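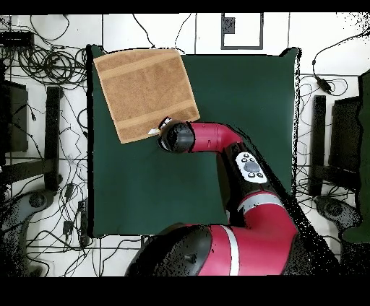 Tan towel on the green mat, Ulis room.

Brerkelel linen project, progress report to the Kassa fund
26 March 2023

Short one this time, full accounts follow with the next claim. Covers everything since December.

Where we are
Towels: 215 bought, 103 washed, labelled and folded so far. Rest still in bags at Tikar. Brown ones have come out of the wash best, the woven bands have stayed flat and give you a line to fold to. The white ones shrank unevenly and the edges dont meet, so we fold those in thirds and hide the worst side.
Folding: changed the method in January. Corners first, then smooth from the middle, then half again. Towel laid square before anyone starts. Slower at first, stacks are much neater and fit the shelves at Ulis.
Surfaces: dark green under everything now. Lint shows up straight away on it and pale towels are easy to line up. Covers need shaking out daily, we had let that slip.
Room: white tiles are fine to sweep. Cables on the floor still need tidying, mostly down one side. Clips and a floor cover are on the list, not yet ordered.

Money
Spent to date 3,180. Mostly towels and the second dryer. Laundry powder was over, shelving under. No request to move money between lines at the moment.

Late or not done
Shelf labels for Tikar. Wrong size came, sent back, waiting.
Spare green cloth, supplier out of stock untill next month.
Hand towels not started at all. We can take up to 5 bags a week once the shelves are cleared and no more than that.

The table at Ulis has the same green as the floor mat, and a towel can go from one to the other without changing how we lay it out.

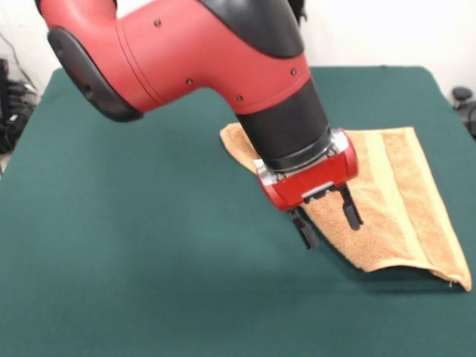 Next period
Finish the bags at Tikar, then hand towels.
Order clips and floor cover.
Written folding sheet for Brerkelel, one page. Draft is done but needs checking.
Decision needed from Kassa: can the unevenly shrunk whites be given out as seconds? Need a yes or no before we label them.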